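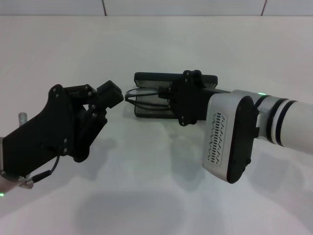

Surely the open rates alone would justify the fee, one reader wrote after last month's piece on Postby. Fair enough, so let's look at those open rates.

Postby sells email software to small and mid-sized retailers. Its newest feature, sold as an add-on, promises to work out the best hour to write to each customer and then send at that hour. The sales page says shops using it see opens climb within weeks. It doesn't say which shops, or what they were doing before.

I asked for the workings and got a four-page summary. The test covered 406 shops, which sounds healthy until you reach the second page and learn that almost 200 of them had cleaned their mailing lists in the same month. Take a few thousand dead addresses off a list and the open rate goes up by itself. You could send at three in the morning and still look clever.

Then there is the matter of what an open is. Plenty of mail programs now fetch the pictures in a message before anyone has looked at it, and the sender's software records that as a reader. Postby says it filters these out. Skellura, which sells a rival product, says the same about its own filter and uses a different method, and neither company would tell me how many false opens get through.

Sales would settle it. Of the 406 shops, 19 agreed to share their takings, and the summary says that results in this group were "encouraging". There's no figure beside the word. I have sat through enough software demos to know what a missing figure usually means — though I'd be happy to print it if it turns up.

None of this makes the product bad. Ansari, a homeware shop that has used the add-on since September, told me it likes having one less thing to decide, and at the price it pays that may be reason enough. Omum dropped it after the trial and went back to sending everything at 7am. It noticed no change in orders either way.

If you're being offered the add-on, ask for a split test on your own list. Half your customers get the clever timing, half get your usual slot, same message, same week, and you compare orders and leave opens out of it. Shops with fewer than 100 orders a month will struggle to learn much from one round, so ask for a longer trial. Postby's standard one is 14 days. Push for two months, and get the cancellation terms in writing before you switch anything on.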